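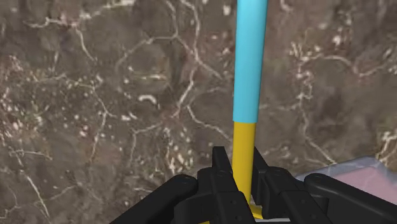 # How to Descale and Flush a Tankless Water Heater

If you have hard water, a tankless heater needs to be flushed once a year. In very hard water areas, every six months is better. The job takes a little over an hour, most of it spent waiting, and it costs the price of a jug of vinegar once you own the pump and hoses.

These steps were written for a Vidmar indoor gas unit with service valves already fitted. Most other brands are laid out the same way. Check your manual before you start, especially the part on filters, which varies more than anything else.

## Signs that it's overdue

Scale builds up on the inside of the heat exchanger as water is heated. You can't see it, but you may notice:

- hot water takes longer to reach the tap than it used to
- the temperature swings during a shower
- the unit rumbles or ticks while it's running
- a scale or "service soon" code shows on the display

If the heater has never been flushed and is more than a few years old, do the vinegar step twice. Use fresh vinegar the second time.

## What you need

- a small submersible pump. Mine is a Dondari rated at up to 300 gallons per hour, and that is plenty.
- two washing machine hoses with rubber washers at both ends
- a five-gallon bucket
- four gallons of plain white vinegar
- a flathead screwdriver or coin for the filter cap
- an old toothbrush
- a towel or two

Garden hoses will work if that's what you have, but they are stiff and long and tend to pull the bucket over. Washing machine hoses cost a bit more and are easier to handle. Some kits, such as the one from Wirau, come with the pump, hoses and bucket together. The Wirau hoses have 9 feet of reach, handy if the heater is mounted high on the wall.

Vinegar is fine for yearly cleaning. Commercial descalers work faster, but you have to rinse for longer, and some of them shouldn't be used on certain metals. If you go that way, follow the label and not this page.

## Know your valves

Below the heater you should see two sets of service valves, one on the cold side and one on the hot side. The cold one usually has a blue handle and the hot one a red handle. Each set has:

1. a main shutoff, which opens or closes the line to the house
2. a small drain port with a screw cap and its own little handle

The hot side also has a pressure relief valve. Leave that alone.

A handle in line with the pipe is open. A handle across the pipe is closed. If your heater has no service valves, stop and have a plumber add them. There is no practical way to flush the unit without them.

## Step 1: Shut everything down

Turn the heater off at its control panel. Unplug it, or switch off the breaker if it's hardwired. On a gas unit, close the gas valve as well.

Run no hot water for at least half an hour before going further. The water inside the exchanger can be hot enough to burn you.

Close the main shutoff on the cold side, then the one on the hot side. The heater is now cut off from the house. Cold taps will still work as normal.

## Step 2: Relieve the pressure

Hold the bucket under the hot side drain port. Take off the cap, then open the small handle slowly. A short burst of water will come out, followed by a dribble. Do the same on the cold side, then close both handles again.

Keep the caps in your pocket. The rubber washers inside fall out easily, and a cap without its washer will drip.

## Step 3: Connect the hoses

Empty the bucket. Set it on the floor below the heater and put the pump in the bottom.

Connect the first hose from the pump outlet to the cold side drain port. Connect the second hose to the hot side drain port and let the free end hang in the bucket. Hand tight is enough for both. If one seeps, check the washer before you reach for pliers.

Pour in the vinegar. It should cover the pump completely. If it doesn't, top it up with more vinegar or a little water.

## Step 4: Run the pump

Open both drain port handles. Make sure the two main shutoffs are still closed. If they aren't, you'll be pumping vinegar into the house lines.

Plug in the pump, keeping the cord and outlet well away from the bucket. After a few seconds, liquid should flow from the second hose. Tuck the end under the surface so it doesn't splash.

Let it run for 45 minutes. Stay close for the first five and look over each connection for leaks. The vinegar may fizz a bit, turn cloudy, or pick up a green or brown tint. White flakes are scale coming loose.

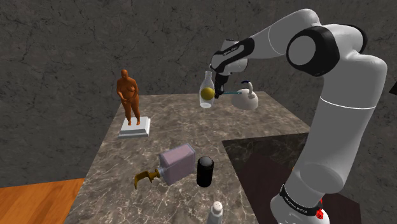 If the flow drops partway through, flakes have probably blocked the pump screen. Unplug the pump, lift it out, rinse the screen under a tap and start it again. On a badly scaled heater you may have to do this more than once.

When the time is up, unplug the pump and close both drain port handles. Pour the used vinegar down a utility sink with the cold tap running.

## Step 5: Rinse

Vinegar left in the exchanger will make your hot water smell and taste of it, so don't cut this step short.

1. Disconnect the pump hose from the cold side. Leave its drain port closed.
2. Leave the second hose on the hot side, with its free end in the bucket or a floor drain.
3. Open the hot side drain port.
4. Open the cold main shutoff. Keep the hot main shutoff closed.

House water now runs through the heater and out the hose. Give it five minutes. If you're using the bucket, close the cold shutoff each time you need to empty it – it fills faster than you'd expect.

Close the cold main shutoff when you're done, and let the last of the water drain out.

## Step 6: Clean the inlet filter

The filter sits on the cold inlet, usually behind a round cap at the bottom of the unit. With the cold main still closed, unscrew the cap and pull the filter straight out. Some water will follow it, so have the towel ready.

Rinse the screen and brush it with the toothbrush. If there's grit stuck in the mesh, soak it in a cup of vinegar for ten minutes. A torn screen should be replaced. Put it back, making sure the O-ring is seated, and tighten the cap by hand.

## Step 7: Put it back in service

- Close the hot side drain port and remove the hose.
- Screw both caps back on, with their washers.
- Open the cold main shutoff slowly, then the hot.
- Open a hot tap in the house and let it run until it stops spitting air.
- Close the tap, open the gas valve and restore power.

Turn on a hot tap again and wait for the heater to fire. It may take a couple of tries while the last air clears the line. If it shows an error code, switch it off, wait a minute and try again. If you ever smell gas, leave the house and call your gas company from outside.

Look over the caps and the filter cover after an hour. A slow drip is easy to miss on the day.

## How hard is your water?

Your water supplier should be able to tell you. At my place, on the Odbridge side of the valley, the last test came back at 175 parts per million. On that I flush every September and the vinegar comes out only a little cloudy. Softened water builds far less scale, and you can likely go two years – but still clean the filter once a year.

I write the date of each flush on a strip of masking tape on the side of the cover. The latest one reads Sunday, September 30, 2018.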